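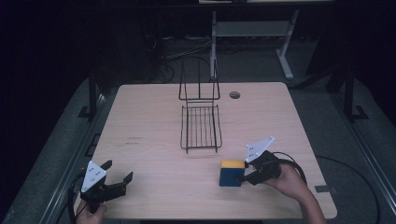 Hand dishwashing is the cleaning of plates, glasses, cutlery and cooking vessels by hand, normally with water, a detergent and some kind of scrubbing tool. It is the oldest way of cleaning dishes and remains in use even in households that own a dishwasher, mainly for knives, large pans and items that do not tolerate high heat. The equipment is simple and has changed slowly. A common set consists of a basin or sink, a bottle of liquid detergent, a rack and a two-layer sponge, like the yellow and blue one standing on the table near a black wire rack. Brushes, cloths and steel wool are used in place of the sponge or along with it, and habits differ a good deal from one region to another.

Contents
1 History
2 Method
3 Tools
4 Drying
5 Hygiene
6 Water use
7 In institutions
8 See also

History

Before detergents were sold for household use, dishes were cleaned with whatever would loosen fat or scrape off food. Sand, wood ash, bran, straw and crushed eggshell were all used. Ash mixed with water gives a weak lye, and this turns part of the grease into a crude soap. Bar soap and soap flakes came later and worked well in soft water but left a gray film in hard water, where the soap combined with calcium and magnesium.

Synthetic detergents, which do not form this film, spread through home kitchens in the twentieth century. Liquid versions gradually took over from powders and flakes at the sink.

In many houses the work was done in a separate room, the scullery, so that wet floors and dirty water were kept away from the cooking. The scullery at Tirkness, a farmhouse later opened as a small museum, has two stone sinks set side by side and a wooden plate rack fixed to the wall above them. One sink was used for washing and the other for rinsing. Ayodele Garba described the room in a household survey dated December 18, 2007, and noted that the drain of the second sink led straight to a bed of rhubarb outside the wall. The same survey lists 34 pieces of copper and tin kitchenware, most of them re-tinned at least once.

Method

The usual order of work goes from the least dirty items to the dirtiest. Food scraps are removed first. Glasses are washed, then cutlery, plates and serving dishes, and last the pots and pans. Working in this order keeps the water usable for longer, since fat from a frying pan will coat anything washed after it.

Two general methods are found. In the basin method, a sink or tub is filled once with hot water and detergent and the dishes are passed through it. In the running-tap method, detergent is put directly on the sponge or cloth and each piece is scrubbed and rinsed under the tap. A mixed method, in which everything is scrubbed first and then rinsed together, is also common.

Rinsing is not done everywhere. In some households dishes are taken from the suds and left to drain as they are, or wiped with a towel. In others a full rinse is considered part of the washing itself.

Burnt or dried food is normally soaked before scrubbing. Starchy residues such as oatmeal and rice soften in cold or lukewarm water. Egg is also easier to remove with cool water, as heat sets the protein. Baking soda may be added when soaking an enameled pan, but should be kept off bare aluminum, which it can darken.

Tools

Natural sponges, loofah, rags and bundles of twigs or coconut fiber were the main tools before plastics. Loofah, the dried inner part of a gourd, is still widely used and can be grown in a garden in warm places. In Medina, where a weekly market sells household goods, loofah is cut into discs with a loop of string through the center.

Modern kitchen sponges are made of cellulose or of plastic foam, usually polyurethane. Many are sold with a rougher layer bonded to one face. The soft side holds water and suds, and the rough side is meant for stuck food.

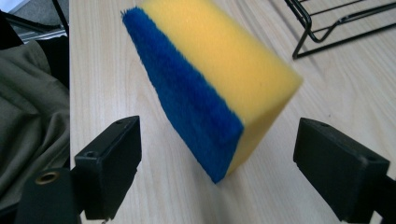 The rough layer is normally a nonwoven web of synthetic fiber, and in many products an abrasive mineral is fixed to the fiber with resin. Colors often indicate strength, but there is no common standard, and a color that means "non-scratch" for one maker may be used for a heavy-duty pad by another. Nonstick coatings, clear plastics and polished metal are the surfaces most easily marked.

Brushes have a handle that keeps the hand out of the water, which allows hotter water to be used. They also dry faster between uses. They are less convenient for flat cutlery and for the inside corners of square containers. Bottle brushes, with bristles set around a twisted wire, are used for narrow vessels.

Steel wool and balls of coiled metal ribbon are used on bare steel and unseasoned iron. Cast iron with a seasoned surface is generally cleaned with a brush, a scraper or coarse salt, and then dried at once and wiped with a little oil. Chain mail scrubbers do the same job.

Drying

Dishes are either dried with a cloth or left to drain. Racks are made of coated wire, stainless steel, wood or molded plastic, and most have a row of upright dividers for plates. A tray or sloped mat under the rack carries water back to the sink. Cabinets with an open bottom, mounted over the sink, combine draining and storage.

Linen towels are preferred for glass because they shed little lint. Cotton takes up water quickly but needs to be changed more often — a towel that has become damp through will smear.

Hygiene

Detergent loosens soil and microbes so that they can be carried off in the water. It does not reliably kill them. Sponges and cloths stay moist and collect food particles, and bacteria multiply in them readily. Wringing them out, storing them where air can reach all sides and replacing them often are the measures most commonly given.

Cutting boards used for raw meat are washed separately and last. Wooden boards are not left to soak, as they may warp or split.

Frequent washing dries the skin and may cause dermatitis of the hands. Gloves help, though they can trap moisture if worn for long periods. Cotton liners are sometimes worn inside them.

Water use

The amount of water used varies more with the habits of the person washing than with the number of dishes. A tap left running uses far more than a filled basin. At Zumalia, a hillside settlement supplied by cistern, the residents' handbook sets a household allowance of 70 liters a day for all kitchen purposes and recommends that rinse water be kept for the next first wash.

In institutions

Camps, field kitchens and small canteens often use three basins in a row, one each for washing, rinsing and sanitizing. The last holds very hot water or a measured chemical solution, and the dishes are then air dried without a towel. The canteen at Numus worked in this way until a conveyor machine was installed one April, when it was serving 900 meals a day. The basins were kept for trays and oversized pots.

See also

Dish towel
Dishwasher
Draining board
Scullery
Scouring pad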